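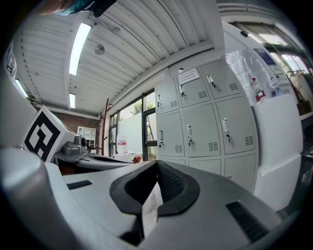
A gripper in the workshop, with its black rubber pad in the middle and a row of lockers behind.

Search this site Go

HOW DO YOU LOOK AFTER A ROBOT'S HAND?

People who sell robots like to say that they never get tired. Perhaps you have heard that one. It may even be true, but a robot's hand wears out, and then a person has to get down on the floor with a cloth and a screwdriver. Adverts tend to leave that bit out.

The hand is called a gripper. At the Villey workshop there are grippers that people hold and move themselves. A person picks something up or pulls something open, and the movements are recorded. Later, a robot may be able to copy them. So before the robot can do the job, a human has to do it, again and again. Keep that in mind the next time somebody tells you a robot "taught itself".

What is the rubber for?

Try picking up a wet bar of soap with two spoons. Hard, smooth things make bad fingers. Rubber grips better, and it squashes a little, so it doesn't matter so much if you aim badly. The pad in the workshop is shaped like a wide V, and its inside has ribs, a bit like the sole of a shoe.

Rubber picks up dust, though. It can also split. The Villey workshop keeps a notebook called the Jetell book, and every pad change goes in it. One pad lasted for 783 grabs before it was swapped. The one after that lasted 13. Was the second pad faulty, or was it put on badly? The book doesn't say, and I would not trust anyone who claimed to know.

What are the black and white squares?

They are markers. A camera can spot the pattern easily, and a computer uses it to work out where the gripper is and which way it is tilted. It sounds clever, and it is, until there is a greasy thumbprint across the pattern. Then the computer may get muddled. The cure is a soft, dry cloth.

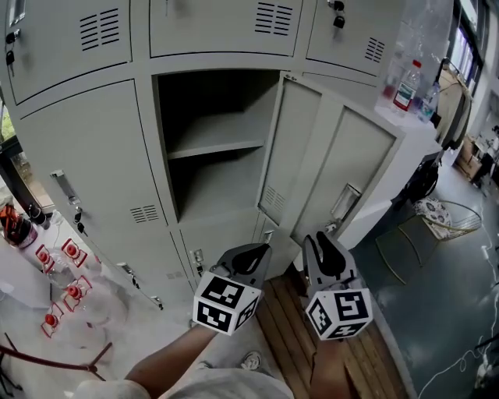
Lockers make a good test. A latch is small, a door swings in a curve, and a key sticks out just where you don't want it. You open a locker without thinking. For a gripper it is a hard job, and a loose finger makes it harder.

The checks before work starts

Wipe the pads and look for splits. Wipe the markers. Wipe the camera lens too. Close the fingers slowly and see if they meet evenly. If one finger wobbles, tighten it and try again. With 2 grippers, you do all of it twice.

In March the workshop tried a checking program called Drosten, which was meant to say when a pad needed changing. It missed 3 split pads in its first week. A person looking closely would have found them. Drosten may get better, but for now the looking is still done by eye.

Will robots look after their own hands one day? Some people say so. I'd like to see one find a screw that has rolled under a cupboard first.

Written by S. Bañuelos
October 13, 2020

13 comments 2 shares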